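Search this site Search

Surface care: pale worktops and light scratches

The pale grey tops in the Tirnside workroom have now been in use for a full season, and several members have asked how marks on them should be treated. The notes below were put together by Diễm Vương from the cleaning log and from tests on an offcut. They apply to smooth, plain tops with no printed pattern.

Fine scratches are hard to find on a surface of this colour. Under even light a hairline can disappear completely, then show as a dark line when the lamp is moved. Check each top from two sides, with the lamp set low, before deciding that it is clean. Shading from the window is often mistaken for staining. If the patch shifts when you stand somewhere else, leave it alone.

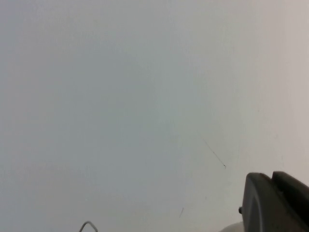
Reading time: 4 min

Two thin, dark marks at a similar slant, one fainter and shorter than the other, are typical of what gets reported. The longer one ends in a small hook. Marks of this size should be wiped first with a damp cloth and a drop of washing-up liquid, working along the line. A transferred mark will normally lift within 30 seconds. If it does not, dry the area and draw a fingernail across it at right angles. A nail that catches means the surface is cut, and no amount of wiping will remove it.

Do not use scouring powder or the green side of a sponge. Both leave a dull patch that is easier to see than the original scratch. Giang Lại tried the Tokov cream on the offcut and found that four light passes softened the edges of a hairline without changing the sheen. A fifth pass did change it. The cream is kept on the shelf by the sink, with its own cloth, and the cloth should not be used for anything else.

Wire items deserve some care. Hooks, loops and cut ends should be lifted from the worktop and not slid across it, and bent pieces are best stored in a tray with a felt base. The Brernska trays fit the lower drawers. Two are still without felt and should be kept for paper until the new roll arrives.

Cuts that catch a nail go in the log under the bench number, with the length in millimetres and the distance from the nearest edge. Filling will be done in one session later in October. Please clear the benches the evening before.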